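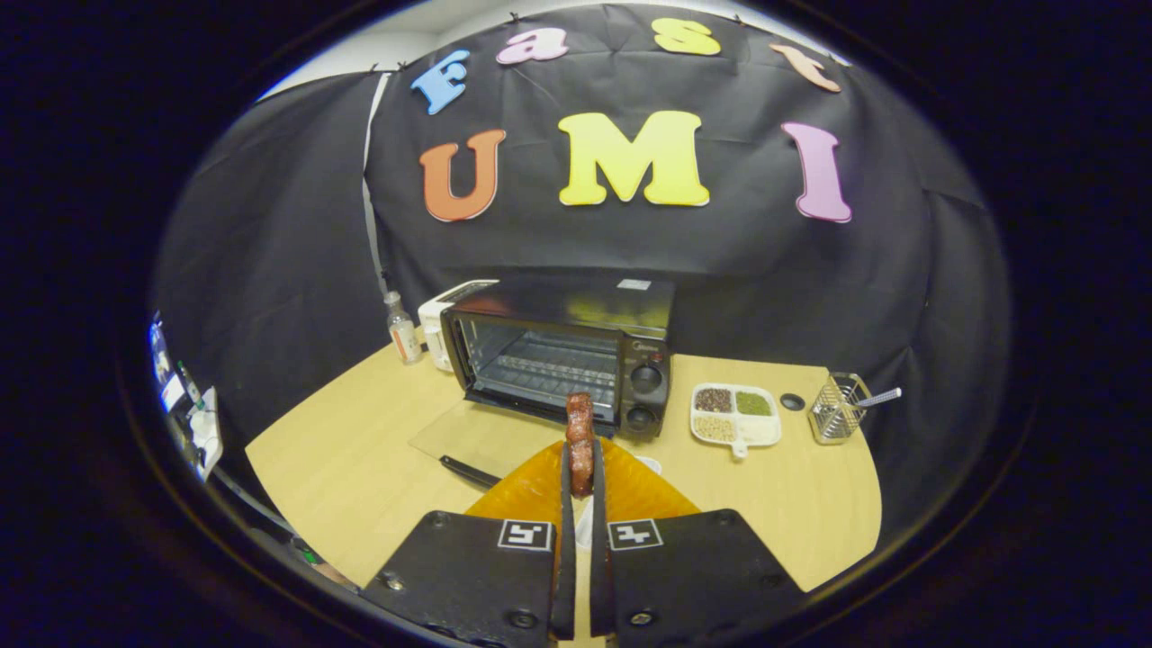

Fig. 1. Bench with oven (Midea) and toaster, backdrop clipped up.

March, 8 am. Bench set-up.

Oven at the rear of the table, front turned slightly left. With the door folded down the handle reaches well forward, so keep the wood in front of it clear. Toaster stays behind the oven's left side. Anikó wants it further out for access to the slots; not moved yet.

Backdrop: black cloth on clips along the top edge. Creases at both sides - steam before next use. Letters stay as they are, "Fast" over "UMI". Imre to check the fixings on the "t", which leans.

The oven top is smooth and picks up red and yellow-green under the lettering. Try a matt sheet over it.

Rack fit: to be checked with the Purow tray, empty first, then at 200 for 5 min. Log both knob positions. Tarun has the thermometer.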